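Search this site Enter keywords Go

Robot learning should report its failures by cause

May 22, 2020

The published success rate has become the common currency of research into robot manipulation. A method is trained, a set of trials is run, and a single percentage is set out in a table beside the percentages of its rivals. It is the view of the Stivlow Institute that this practice, convenient as it is, has begun to hold the field back, and that funding bodies and journals should ask for something better.

Our concern arises from our own work. In January the Institute completed an evaluation of the Krawczyk method, in which a robot arm learns tabletop kitchen tasks from human demonstrations and is then tested on arrangements it has not met before. The evaluation covered 14 tasks. The headline result was favourable, and we could have published it on its own without any complaint from reviewers. When our staff went back through the recordings, however, they found that the failures fell into groups which the headline figure had hidden entirely.

In 4 of the 14 tasks, nearly every failure came from perception. The arm moved smoothly and with confidence to the wrong place. In 6 others the object had been found correctly and the fault lay in the grasp or in the path taken to it. The remaining tasks showed a mixture that we could not separate with the records we had kept. A laboratory wishing to build on the method would need to know this before anything else — and the table we had first drafted would have told it nothing of the kind.

Much of the difficulty lies in what a camera can and cannot supply. An overhead view gives a good account of where things are on a table, until the arm itself passes between the lens and the objects. At that moment the system must act on what it saw earlier, or on a partial view, and movement adds blur to the part of the image that matters most.
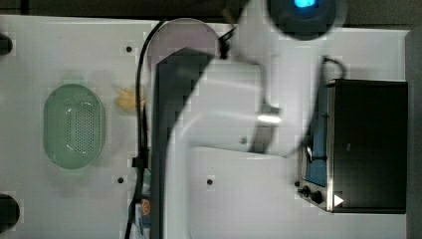

Should a research group be expected to record the cause of every failed trial?

Every trial used to support a published figure should carry such a record, even where the entry reads "cause unknown". The labour is modest when it is done on the day and very heavy when it is attempted months later.

Two objections are commonly raised. The first is that causes are a matter of judgement, and that two observers may disagree. This is true, and it was true in our own exercise. Disagreement can itself be measured and reported, as it is in medicine and in the social sciences. The Beden laboratory, which shares our test tasks, now has a second member of staff label each failure without sight of the first set of labels. We have adopted the same rule.

The second objection is that fuller reporting would place smaller groups at a disadvantage. We take this seriously. The Wuser recording tool, which we use for our trials, allows an operator to choose from 7 failure labels at the end of each run, and a plain spreadsheet would serve as well. What smaller groups cannot easily afford is to spend a year on a published method whose weaknesses were known to its authors and left out of the paper.

We do not ask that success rates be abandoned. They are useful for rough comparison, and the public has a right to a simple statement of how well a machine performs. We ask that they be accompanied by a breakdown of failures, by the rules used to assign them, and by access to the recordings wherever consent and storage allow. The Institute will apply these terms to all of its own manipulation studies, including the second stage of the Krawczyk evaluation, and will publish the January labels in full alongside it.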